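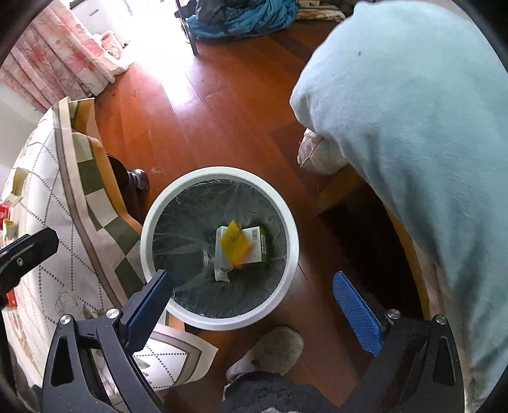

What goes in which bin

Plelstead changed its collections in March, and many households are still getting used to it. The old system was one wheeled bin a week for everything. There are now 2 bins, emptied on alternate Fridays, and a small caddy for food scraps.

The council's leaflet covers the basics. Clean card, paper, tins and plastic bottles go in the blue-lidded bin. Crisp packets, sweet wrappers and film do not, and they are the items most often found in the wrong load at the Ivwood sorting site. Greasy card is refused as well, so a takeaway box may need to be torn in half and only the clean part kept.

The trouble usually begins indoors. Most homes have a bin in every room and one recycling box, often in the kitchen or by the back door. Packaging opened upstairs goes in whatever is closest. In a trial on the Grerker estate, 80 homes were given a second box to keep on the landing. The amount of card in their general rubbish fell over the two months, although a few families handed the box back for lack of space.

The scheme will be offered to 2,000 more homes in the autumn, starting with the streets north of Blomqvist Road. Flats with shared bin stores are not included yet. Residents there can take card to the bring bank behind the library, open until 6pm.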